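Ticket 748
Component: Jeltia planner, grasp approach stage
Reported by: Dede Amissah
Status: fix in review
Priority: normal

Problem
After the June update, the planner rejects most approaches to the toaster oven door handle. The task stops at the pre-grasp pose with "no valid approach" and the arm holds position. Out of 70 attempts on the new build, 31 ended this way. The old build did not show the problem with the same task file.

Checked so far
Hand-eye calibration rerun, no change. Joint limits fine at the pre-grasp pose. Swapped the Plornano depth filter for the old one, no change. Turned collision checking off in simulation and every approach passed, so the planner itself can reach the handle.

Cause
The tinted window in the door gives very few usable depth points. The new build fills gaps like that by stretching the nearest surface across them, and the nearest surface is the handle, which sticks out from the door. The collision map ends up with a solid slab at handle depth, and the fingertips have no free space below the bar. Whether a run fails depends on how many stray points come back from reflections on the glass - that explains why it looked random.

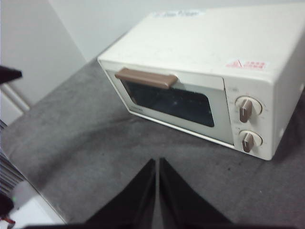
Workaround
Set fill_gaps to false in the Acuña scene config and restart the perception node. Reloading the config without a restart does not pick up the change. Leave the padding at 5 mm. I tried dropping it to zero and the planner started accepting paths that graze the door.

Fix
Patch sent to the Guluvus branch. Gaps inside a fitted plane are now filled at the depth of that plane, and anything standing out from it is left alone. Replayed the failed logs against the patch and all of them plan.

Still open
The two knobs are sometimes merged into one obstacle. It doesn't affect the door task, so I will open a separate ticket for it.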